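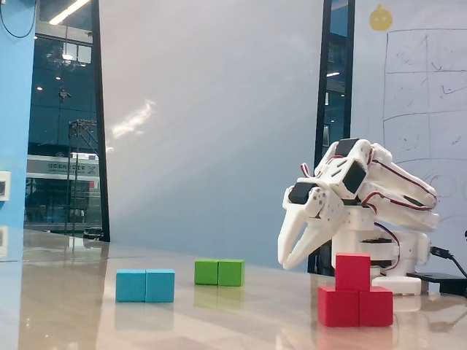 Three stacked red cubes and a white robotic arm.

Ticket 1770: Vacancy count wrong on Nidedberg housing map
Status: Open

The planning page lists 18 empty units on Upadhyay Street. The building permit file shows 4. I cleared the cache and reloaded, same result.

Reply, Bekosmont map support: We can reproduce this. Units waiting on a final inspection are being read as vacant.
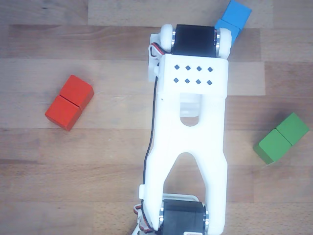
The rule comes from the Cako import, last changed in November. We turned it off for Upadhyay Street and the count dropped to 4. The citywide total still includes about 2000 units under the old rule. A full rebuild is set for tonight. Please check the total after 9 a.m. and reply to this ticket.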